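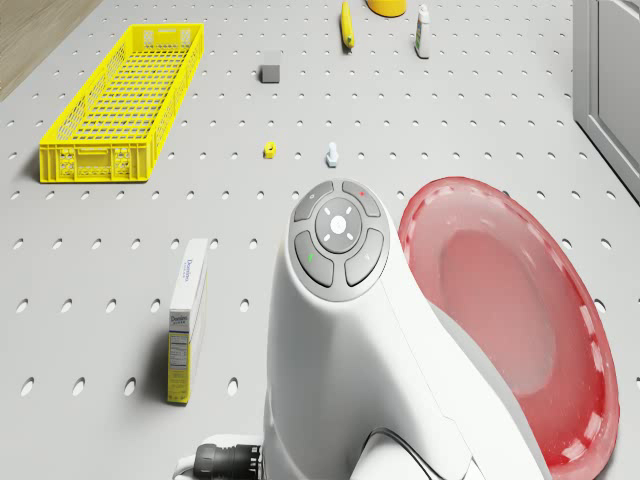 I have been thinking lately about lending, and how bad at it most of us have become. When my family moved to Rudarley in 2000 there were 2 ladders on our whole street, and everybody knew where they lived. You knocked, you had a natter on the step, and you went home with a ladder and very often a bag of somebody's runner beans as well.

Now I'd guess every house has its own ladder, and its own drill and wallpaper table too, all sitting in the dark for most of the year. I'm as guilty as anyone – I bought a carpet cleaner one July, used it on the stairs, and have been walking round it ever since.

My neighbour Leonie Pomare thinks people are simply shy of asking, and I've come round to her way of thinking. Asking feels like owing. But I can't remember ever minding when someone knocked for something of mine, and I was usually rather pleased (and told them far more about it than they wanted to know). So I should like us all to be a bit more of a nuisance to each other. The carpet cleaner is under my stairs, and you're very welcome to it.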